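Stusmont Residents' Forum
Board: Shared Kitchens and Common Rooms
Topic: Countertop filter and dish washing at the same sink

kitchen_liaison_2
Residents are invited to comment on the use of the sink in the second-floor shared kitchen of the Balogh building. The office has received 4 written requests to remove the countertop water filter, and a smaller number asking that it remain. The requests to remove it state that the filter takes up the space in which plates were formerly stacked before washing. Comments posted before the end of February will be included in the summary sent to the office.

Wundedetti
I wish to record my support for keeping the filter. The cartridge is rated for 900 gallons, and our household draws drinking water from it every day. Removing it would send residents back to carrying bottled water up the stairs. The difficulty described in the opening post concerns the placement of dishes, and it can be settled by a rule on placement.

eastwing_tenant
I respectfully disagree with the previous poster. The counter to the left of the sink is the only practical place to set down used plates. With the filter at the back of that side, a tall stack cannot be put down without touching it. I have twice found the unit pushed out of position in the evening.

kitchen_liaison_2
For the benefit of residents who have not seen the earlier notice, the present rules are as follows. Plates are to be scraped before they are brought to the sink. Plates are to be placed flat on the counter, no more than four high. The basin is to be left clear when washing is finished. Cooking oil is to be returned to the shelf after use.

Itano
Could the office please clarify whether the white hose on the faucet is part of the filter installation? I removed it in order to wash a large pot and was told by another resident that I should not have done so.

kitchen_liaison_2
The hose may be moved aside. It should not be taken off. Any resident who finds it detached is asked to report this through the maintenance form.

balogh_3rd_floor
The third-floor kitchen had the same dispute last year. Our residents agreed to wash plates one at a time and to keep nothing on the left side overnight. Compliance has been fair. It is poor on weekends. I would not describe the matter as resolved, and I would caution the office against treating our arrangement as a model.

eastwing_tenant
That is my concern as well. A rule that is followed only when the kitchen is quiet does not address the evening period. I would prefer a wall-mounted filter.

Wundedetti
A wall-mounted unit was priced at 300 dollars before installation, and the total came to nearly 1,000 dollars once the plumbing work was included. I cannot support that expense for the sake of a few inches of counter. A single round plate fits to the left of the sink with the filter in its present position, and the basin remains free for rinsing. 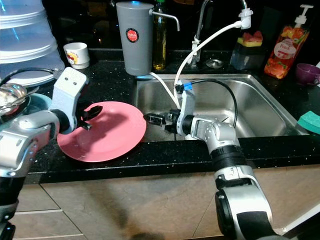
I would also propose that the sponge holder and the dish soap stay on the right side of the faucet, so that the left is kept for plates alone. The oil bottle beside the filter should go back to the shelf, as the rules already require.

eastwing_tenant
I have no objection to the proposal on soap and sponge. My position on the filter is unchanged. One plate is a light load, and my household washes for six.

Itano
Thank you for the answer regarding the hose. I support the proposal on the right side. I would ask that the drain cover be returned to the sink after use, as it is often left on the counter.

kitchen_liaison_2
These comments have been noted. The filter will remain in place until the office has reviewed the summary. Residents who prefer the wall-mounted option are asked to state whether they would accept a shared charge.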